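Kitchen Table Tips for Recording Your Own Robot Examples

I've been teaching a pair of arms to stack toy bricks for a while now, and my friend Anong Chuensuk keeps telling me to write down the stuff I mutter while I'm doing it. So here goes! This is all about the recording part, where you steer the arms yourself and save each go for the model to learn from. I leave the training to Danish Memon, who has the patience (and the computer).

Start with the big bricks, the chunky toddler kind. Small ones will drive you up the wall. Mine are a jumble of colors from the Gitia thrift store and they work just fine.

Wipe the table, but don't fuss over it. I used to scrub mine before every session and then the model got confused the first time it met a crumb. Now I leave the scuffs alone and let a few odds and ends sit around while I record, a fork, whatever the kitchen coughs up. It needs to learn that a fork is none of its business.

Open the fingers wide before you come down over a stack. Wider than you think! I clipped so many towers in January by coming in with a narrow grip, and every one of those goes went in the trash.
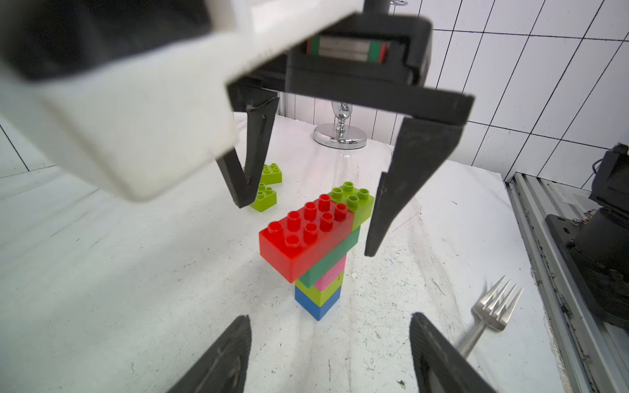
Go slow for the last inch or so, and then don't stop. If you hover while you make up your mind, the model learns to hover too, and you'll be watching it dither over a brick for ages. I plan the whole move in my head first, then do it in one go.

Change the order of the colors every time. My first batch was 50 goes with the red brick always in the same place, and guess what it reached for, no matter what I put there. After that I started shuffling the bricks in a mixing bowl and using them as they came out.

Keep some of your wobbly recoveries too. If a brick lands crooked and you nudge it straight, that's worth saving (Danish and I still argue over this one). Dropped it on the floor? Bin it.

Take a break after 12 goes. My hands get lazy around then and it shows in the recordings. I put the kettle on, label what I've got, and toss the bad ones while I still remember which they were.

I'm at 1,848 saved goes now and the shelf over the sink is all hard drives. Next up is spoons into a mug.

Recent posts
Getting Sticky Labels Off Jars
Hammad Hashmi's Trick for Quiet Drawer Runners
44 Uses for a Binder Clip
Cable Tidying for Messy Benches
What I Bought at the Lurkatbridge Swap Meet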